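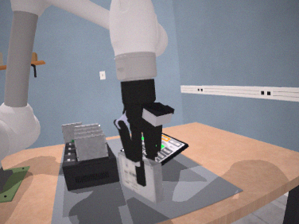 Can I bring my own food to Tetmont?
You can, as long as it fits in one small bag – I pack sandwiches every July. There are picnic spots by the Bostari stage, and all you get is a plain wooden table, like the one with the box on it up top, so bring a cloth.

Is there camping?
Yep! The field has 1067 pitches and they go fast.

When do Zunis play?
Saturday's lineup isn't out yet, but I'm hoping for a late slot.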